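Skendville short lets - washroom check, February
Flat 248, basin and worktop. Sheet 3.

Basin fixed to wall, no movement when leaned on - OK
Hot water temperature at tap after one minute - OK
Taps turn off fully, no drip - OK. Left handle is stiff, grease at next visit.
Waste clear, 3 litres drained without backing up - OK
Trap and joints under basin - OK, felt all round with dry tissue
Sealant along back edge - COMMENT. Sound for now but thin behind the taps. Allow 800 mm of new bead.
Soap dispenser, pump working - OK
Worktop clear of loose items - FAIL, see below
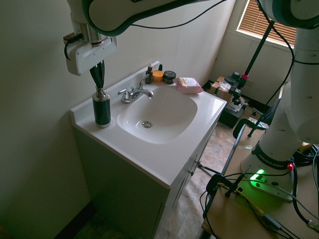
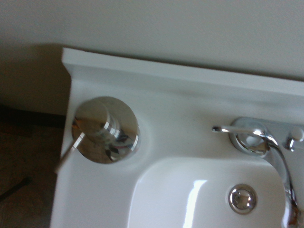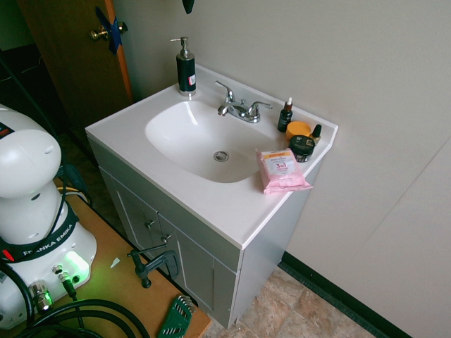 Basin and worktop, flat 248. Toiletries at the back and right of the top in the first and third.

Comments
Toiletries should be in the cabinet between lets. Small bottles are easily knocked into the basin, and glass ones can chip it. Put them away or use the Molora wall rack, stock no. 1201 - one is in the store.
Soap dispenser to stay on the left. Wipe underneath it at each clean, as soap collects round the base and marks the surface.
Cabinet doors close properly. Knobs tight.
Floor tiles in front of basin - no loose ones found. Mat to be put back after mopping.

Action: clear worktop before next let. Sealant to go on the Makasov job list, not urgent.
Recheck: March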